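Timber tabletop tips, minus the miracle cures

Every second tip about wooden tables wants you to rub food on them. Mayonnaise for white rings, walnuts for scratches, cold tea for a dull finish. I have tried most of these over the years and I remain unconvinced, except by the smell of the mayonnaise on day two.

Start by finding out what finish you have. Put a drop of water somewhere out of sight and come back later. If it has soaked in and darkened the colour, the wood is probably oiled or bare. If it is still sitting there as a bead, you likely have lacquer or varnish, and no amount of oil will "feed" it. It will just go sticky and collect crumbs.
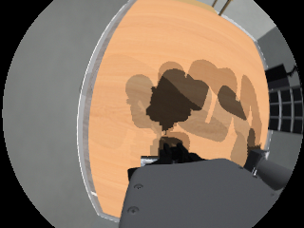
Pale timber with a faint wavy grain. Wipe along the lines.

For everyday cleaning, a damp cloth and a drop of dish liquid will do. Wring the cloth out properly. I paid far too much for a bottle of Clollness timber cream last June, and after 2 months of using it on one half of the table I couldn't pick which half.

Vinegar gets recommended for everything. Keep it for the kettle - it can dull some finishes, and the people who swear by it never seem to mention that.

Sanding is the one job where the usual advice holds up. Go with the grain, use a block, and don't start coarser than 100 grit unless the damage is deep. Vacuum up the dust before you oil. Lay oily rags out flat outside to dry, never scrunched up in the bin, as they can catch fire on their own.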